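# An Afternoon at the Erkasix Open Day

I had been meaning to go to the Erkasix open day for two years running, and both times something came up (a dentist, then a flat tire), so when the January one was announced I put it on the kitchen calendar in red pen and told everybody at home to leave me alone that afternoon.

The building is out past Brurnanlow, in what used to be a carpet showroom, and the parking lot was already full when I pulled in a little after 2. I ended up on the grass by the fence, next to a minivan with the same idea. Inside there was a sign-in table, a coffee urn, and a very good lemon cake from Villalobos, the bakery by the old post office. I had one slice before the tour and I'm not going to say how many after.

They take you through in small groups. Our first stop was a long talk about motors, and I'll admit I drifted a bit, though the man beside me filled most of a notebook. After that came the room I had really come for, where they work on kitchen chores with the two-armed robot they call Alto. I've read about robots that weld cars and robots that stack boxes, and I can be impressed by those from a polite distance, but breakfast is something I know a lot about! I have burned my fingers on toast more times than I could tell you, and I wanted to see how a machine would go about it.

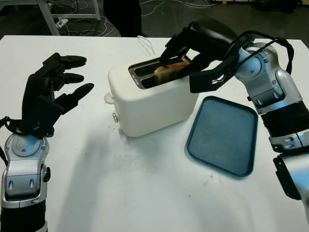
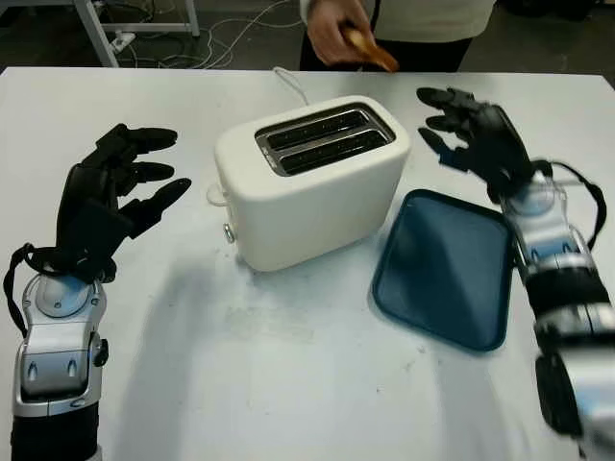

*Alto's two hands and the toaster, with the teal tray alongside. In the first one the right hand has its fingertips on the bread.*

What got me was the fingers. I had pictured a sort of clamp, like the claw in an arcade game, and here were these long black fingers, close to the shape of my own, going for the top edge of a slice of toast just the way I would. I caught myself leaning forward with my own hand half closed, as if that would help. The woman next to me was doing the same thing, and we both laughed.

Our guide was patient with questions. Somebody asked whether it could do bagels, and she said bagels were a sore subject. I asked why toast at all, and she told us it's a nice hard little problem - the slice is thin, it crumbles if you squeeze too much, and the slot doesn't leave you a lot of room to get hold of it. I've been making toast since I was six and never once thought of it as hard, but I stood at my own counter the next morning and paid attention to my hands, and there's a good deal going on.

I bought a mug on the way out and took the slow road home past the reservoir. If you're thinking of going to the next one, get there early for the parking, wear a sweater (that old showroom is drafty), and ask to be put in a group that does the kitchen room last, so you can hang around a while.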